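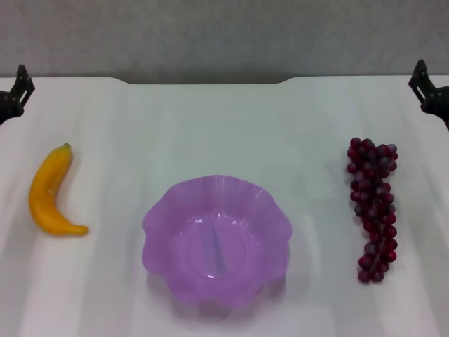 Gripper Bench FAQ

Common questions about our two-arm comparison bench, where people bring fingers, grippers, cameras and controllers and try them on the same small set of objects. Kept up by Hemi Te Moana and Kiri Katene. Last tidied in June.

What do you compare here?

Mostly grippers. We have a pair of arms facing a white table, and whatever you want to test goes on both of them, or on one with our regular gripper left on the other. We also get people who don't care about the hand at all and want to see how their controller behaves on someone else's arms, which is great fun for us because every controller has its own personality. Kiri can usually name one with her eyes shut, just from the sound of the wrist!

What is the starter task?

Fruit into the bowl. A toy banana goes on the left, the translucent purple bowl goes in the center, and the bunch of dark red grapes goes on the right. The left arm picks up the banana, the right arm picks up the grapes, and both pieces end up in the bowl. You can run the arms one after the other or both together. Both together is harder, and much more exciting to watch.

It looks too easy. Is it?

Please try it before you say that! The banana is smooth and curved, so where you grab it matters a lot. Take it near an end and it likes to swing around in the fingers. The grapes are a completely different problem: wide and thick at one end, thin at the other, with round bumps everywhere that two flat pads only touch in a few spots. A gripper that loves the banana can be hopeless on the grapes, and we've seen it go the other way too. That's why we keep the pair.

Why a bowl with a wavy rim?

Hemi bought it for the rim. With a plain round bowl, a finger that comes in a little low slides over the edge and you never find out. With all those rounded lobes it catches, the bowl shifts, and you learn that your approach height was off. The see-through plastic is also a fair test for cameras. Depth cameras in particular tend to have trouble with clear plastic, and we'd like you to meet that problem on our table before you meet it on yours.

Which grippers do you keep on hand?

Our everyday set is the Vakton two-finger, in black, one per arm. It's stiff, it's predictable, and we have lots of spare pads. We also keep a Meesuk soft-finger set in the cabinet. The Meesuk is lovely on the grapes, since the fingers give a little and settle into the gaps, and it's so-so on the banana when you lift fast. If you want numbers that compare with the rest of our log, run the Vakton first and then your own.

Can I bring my own fingers?

Yes, please do, it's our favorite kind of visit. Printed fingers are fine. Send us the bolt pattern ahead of time, and bring 2 of each finger if you can. Printed tips snap at the layer lines, always on the first good run.

What about controllers?

The bench runs on Sarnodex. You can send it joint targets at up to 200 Hz, or send gripper poses and let it work out the joints. Pose mode is simpler to set up and joint mode feels snappier. If your own controller talks to the arms directly, we'll plug it in, but Hemi has to be in the room for the first power-up, and he'll want to see your speed limits written down.

And cameras?

We lend out a Surnano overhead camera, and you can mount your own next to it. A view from up high works well because you can look down into the bowl and see whether anything landed in it. For wrist cameras, keep the cable short and leave slack for a full turn of the wrist. We've lost three cables to that one.

Is the white table a problem for vision?

Less than people fear. Yellow, purple and dark red stand out nicely against it. The lights overhead leave soft pale streaks on the surface, and now and then a simple edge finder picks one up and decides it's an object. If that happens, raise your threshold a bit or filter on color. We don't change the lights for single visitors, because then the old runs stop being comparable.

Do the objects start in the same place every time?

For the first block, yes. Fruit on either side, empty bowl between them, arms parked at the back corners. After that we move things. A policy that does beautifully from the fixed layout can fall apart when the banana is turned a quarter of the way around, and that's usually the most useful part of the afternoon.

How many tries count as a result?

We log 17 tries per gripper for the starter task. It's an odd number, and the reason is boring: that's how many rows fit on Kiri's old paper sheet. By now there are 800 tries in the log with that block size, so we're sticking with it.

What counts as a success?

The fruit is in the bowl, the fingers are open and clear, and the bowl is still standing upright. Part of the grape bunch hanging over the rim is fine if it stays put. If the bowl slides, we write down that it slid, and the try still counts. A drop followed by a second pick counts as a miss, though we note the recovery, and some of those recoveries are a joy to see.

My gripper squeezes too hard. Will I damage anything?

Start at low force and work up. The bowl is the thing to be careful with, especially if you want to try lifting it by the rim. Ask Kiri first, she knows which settings have cracked one.

How long should I plan for?

A morning covers one gripper and a controller you already know. Swapping both is a full day. Be here by 9 a.m. if you can, as calibrating two arms together takes longer than calibrating one arm twice.

Can I see results from other visitors?

If they said yes to sharing, of course. Ask for the log and we'll send the rows along with the video. Watch the misses first. Kiri and I still go back to the early Meesuk grape runs whenever a new soft finger comes in. (Hemi)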